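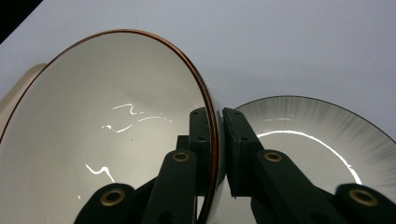 Plernmont Student Robotics Society: Members' Forum
Table-Clearing Project: Grip on Glazed Bowls

Callum Swanson
Posted 27 September 2019
Members are asked to comment on the grip to be adopted for the Cultberg round. My proposal is that every bowl be taken by the rim, one finger inside and one outside, and tilted before it is lifted. The rules permit 5 attempts for each item, and the team should settle on a single method before recordings begin.

Sutrisno Wibisono
I support the proposal for the large bowl with the copper-brown rim. The fingers close on either side of the rim and the operator can see both of them. I would ask, however, that plates lying flat be treated separately. A plate offers no upright edge to the fingers.

Fergus Drummond
I must disagree in part. A rim grip places the whole weight of a large bowl at one side, and it may swing. Our budget for tableware is 200 pounds for the year and I should not like to spend it on replacements. I would prefer that the bowl be pushed against a fixed stop first.

Callum Swanson
The rules do not allow a fixed stop. Please refer to section 2.

Fergus Drummond
Section 2 refers to clamps. I read a stop as permitted. I shall write to the organisers at Clemmont for a ruling.

Ruaridh Tosh
May I raise a separate matter? The white glaze throws back the overhead light in bright streaks, and the plate does the same. In March the Mushi team lost marks when their software took such reflections for the edge of a dish. I recommend a diffuser over the lamp.

Sutrisno Wibisono
Seconded. I would also request that the brass eyelets at the linkage pivots be inspected before each session and the result entered in the log.

Callum Swanson
Both points are accepted. The rim grip will be used for bowls until a ruling is received from Clemmont. Proposals for the plates should be posted in a new thread.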